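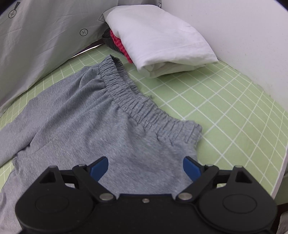 Folding soft clothes on a gridded mat - project report

Group: Ibsa Demissie, Ilgın Sezer, Brodie Rakena
Module: Textiles and Household Practice, Bevham
Draft handed in May

1. What we wanted to find out

Most folding guides start with a shirt. Shirts are easy, they have shoulders and a collar and you know which way is up. We wanted to look at knit pants with an elastic waist, the kind people wear at home, and find a fold that stays put in a stack. Second question was whether a surface with a printed grid helps or if it just looks tidy.

2. Background

Not a lot of reading behind this part. We used the course handout from Azlan Entili and two chapters from the laundry care reader. Both say "lay the garment flat and smooth." Neither says what to do with a gathered waist that won't lie flat. So that was our gap.

3. Materials

- light green surface with white grid lines
- heather-gray pants, elastic waist, flecked knit
- a stack of other laundry, kept next to the work area
- ruler, notebook, phone timer

We put the mat on the big table by the window in the Pestano building. Light is better there before noon.

4. The garment

Worth a paragraph becuase it decided everything. The waistband is gathered tight, lots of short puckers across it and thin stitched channels running the long way. Spread the pants out and the band does its own thing. In the photo it's lying on a diagonal, one end standing up a little and opening so you see the wrinkled inside of the waist. The far leg has long soft folds fanning out from the gathers. The near leg is much flatter, only gentle ripples. Crotch area bunches up where the seams meet. There's also a bit of gray fuzz sticking out past the band, lint or a thread, which we put under "surface condition" in the notebook.

So the fabric isn't one problem but two. Legs want to be flat. Waist wants to be a tube.

5. Method

Three folds tried.

Fold A - legs together, then thirds from the ankle up. This is the handout one.
Fold B - waist down first, about a hand's width, then legs together, then half and half again.
Fold C - legs together, rolled from the ankle, waist pulled over the roll.

Each person did every fold 11 times, at their own speed, after a practice round. Before each go the pants were shaken out and dropped on the mat, so the starting shape was different every time. We did not smooth them first. Ilgın timed, Brodie wrote it down, then swap.

After folding, the bundle went on the stack and got left for 2 minutes. Then we checked if the waist had sprung open.

6. Results

Fold A was the quickest for everybody. Also the worst in the stack. The waist ends up on the outside, the elastic pushes back and the top layer lifts.

Fold B slower but it held. Tucking the band under first means the weight of the legs sits on it. Bundle is a bit fat on one side. You can fix that by turning every second pair around when stacking.

Fold C held best of all, but it doesn't stack, it rolls off. Fine for a drawer or a bag. Ibsa liked this one and still does.

The grid: it helped with lining up the two legs, hems on the same line. Did not help with the waist at all, you can't line up a curve that keeps moving. Brodie said he stopped looking at the lines by the second round.

7. Problems

- Only one type of pants. Ellex, the laundry that said they would lend us more, never got back to us in time.
- We got faster as we went, so the later times are not really comparible with the early ones. Should have mixed up the order.
- Stack height changed between rounds. We only noticed on the last afternoon.
- "Sprung open" was judged by eye. Two of us disagreed on a few, we went with whoever was timing.

8. What we'd do next

Same test with a drawstring waist and with a flat waistband. Maybe kids' sizes, where the band is most of the garment anyway. Gheorghița Pană suggested testing on a bed instead of a table, since that's where most people fold. Good point, we would do that first.

9. Who did what

Ibsa - plan, sections 1 to 4, Fold C notes
Ilgın - timing, results
Brodie - record sheets, section 7, printing

Word count without headings is under the limit, we checked. Record sheets are in the folder with the mat.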